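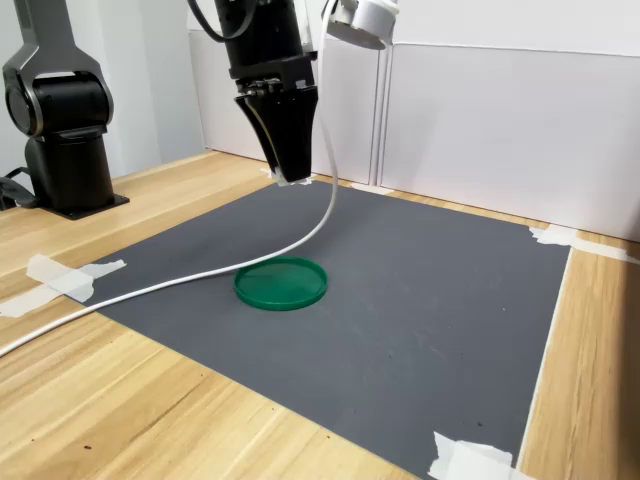

I get asked a lot about how I keep my two-arm table going, so I finally sat down and typed up my housekeeping habits. None of it is clever. It's mostly tape, a rag and a hex key, but it has saved me plenty of grumpy evenings!

Start with the mat. I like a dark, matte one, because a shiny surface throws glare back at the camera and then you're chasing reflections all night. Tape it at the corners and along the back edge with plain white masking tape. Masking tape peels off wood-look tabletops without leaving goo, as long as you don't let it sit for months. When a corner gets crumpled I used to slap another strip on top, and then another... don't do that. The lump lifts the mat and your heights go off right where you least expect it. Pull the whole mess up and lay one flat piece.

Wipe the mat before you start, with a barely damp microfiber cloth. Scuffs are fine and I leave them alone. Dust isn't, as it ends up on the fingertips and everything gets slippery.

The fingers come next. Long tapered ones are great for fiddly thin things like jar lids and plastic discs – a shallow lid lying flat is my favorite test piece, by the way. If the fingers can pick that up by the rim, they can pick up nearly anything I own. Clean the inner faces with rubbing alcohol on a cotton swab and look down the edges for nicks. I keep a spare pair from Skostar in the drawer and swap them every 200 hours or so of running (my notebook says I'm usually late).

Then screws. Gripper screws work loose, they just do. Every Wednesday I go over the mounting blocks with a hex key, snug and no more. A dab of the removable thread locker from Kendia helps, but give it the full 30 minutes before you power up. I didn't once, and spent the afternoon picking blue gunk out of a joint.

Cables! A cable needs enough slack for the arm's full reach and not an inch extra. Run the arm slowly through its biggest move with your hand on the stop button and watch every loop. Anything that drags across the work area will sooner or later get pinched or sweep your part onto the floor, so route it off to the side and tape it down at the table edge.

Last, give each base plate a push with the flat of your hand before every session. If it rocks, tighten it and run your zero check again. Mine is 2 minutes with the little Givix gauge block, and I do it with the coffee still brewing.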